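Lillside Washroom Kit, simulation pack: pre-use inspection checklist with comments

Reviewed for the Detville site by Krisztina Sárközi
Date of review: 27 March 2018
Product: Lillside washroom cleaning kit (arm, gripper, controller, simulation pack), supplied by Stomitz
Result: Pass with comments. Two items open.

Marks used: OK = accepted. C = accepted, see comment. X = open, must be closed before the arm is powered in a real washroom.

Section A. Paperwork and install

A1. License file matches controller serial number. OK
A2. Manual supplied in print, current revision. OK
A3. Installer runs without admin rights. C
Comment: It asks for them once, at the very end, and then never again. I clicked through and lost nothing. Fast install otherwise, and I was in my first scene before my coffee was ready!
A4. Emergency contact sheet filled in and posted. X
Comment: The sheet still has the Pap office number on it. Stomitz is sending a new one. Please don't write over the old one by hand.

Section B. Scene setup

B1. Washroom scene loads with no missing parts. OK
B2. Loose items rest on a surface at start, nothing floating or sunk into the lid or floor. C
Comment: I reset the scene 20 times and watched each one settle. One reset had the soap jittering for a moment before it lay still. I'd call that fine for practice work, but I have reported it.
B3. Item positions can be changed by the operator. OK
Comment: This is the part I love. You drag things where you want them, save the layout, and the planner picks it up straight away. I moved the soap to the floor and stood the spray bottle on the closed lid next to the paper roll, which is much closer to the mess our cleaners walk in on (and a good deal harder for the arm).
B4. Lid state set correctly in the task file. OK
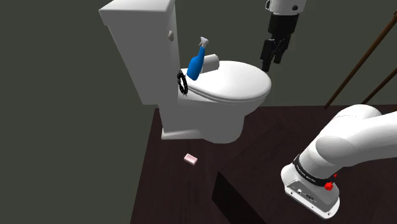

Item B3, simulated view: spray bottle and paper roll on the closed lid, pink soap on the floor, gripper open and empty.

Section C. Motion limits

C1. Joint limits in the simulator match the limits on the controller. OK
Comment: Compared line by line against the printed table. All good.
C2. Speed cap active in practice mode. OK
C3. Planned path keeps clear of the tank, lid and wall. C
Comment: Clear on every path I ran, but the default margin is tight for anything tall on the lid. I raised it for the spray bottle. The bottle has a trigger head and it's easy to think only about the body when you set the grasp height. Check the nozzle side too.
C4. Reach to floor items confirmed. C
Comment: The arm gets down to the soap from the saved start pose. If you move the base, run the reach test again. It takes a minute and the plot it draws is really nice to read.
C5. Gripper opens fully before approach. OK
C6. Gripper force set for soft items. X
Comment: The paper roll uses the same force value as the bottle. That needs its own entry. Stomitz agreed on the phone and promised an update, so leave the roll out of live runs until it arrives.

Section D. Stop functions

D1. Software stop halts the simulated arm mid-move. OK
D2. Stop state must be cleared by a person before restart. OK
D3. Stop events are written to the log with a time and a joint pose. OK
Comment: Very readable log. Our last system gave us a wall of codes, and I spent most of January with a printout taped over my desk.
D4. Physical stop on the real arm tested. Not done at this review.
Comment: Out of scope here. A clean simulator result does not replace it. Use the power-up sheet and have a second person in the room.

Section E. Long run

E1. Pack runs 1000 pick cycles without a crash. OK
Comment: Left it going overnight. Memory use was flat in the morning, which made my day.
E2. Failed picks are recorded and can be replayed. OK
Comment: I had 61 failed picks in that run, most of them with the bottle. Every one could be replayed from any angle, slowed down, with the contact points showing. Half an hour with the replays taught me more about our grasp settings than the whole manual.
E3. Log file limit. C
Comment: The file rolls over at 4000 lines and the older part is zipped into a subfolder. Tell the night shift where that folder is.

General comments

I went in expecting a demo toy and I'm now asking to keep the seat license. The layouts are quick to build, the odd cases are easy to set up, and new operators can make their mistakes with pretend soap. I would like more clutter in the item library: a brush, a bin, a wet floor sign. Stomitz has the list.

Open items: A4, C6. Recheck both after the update and initial next to the X.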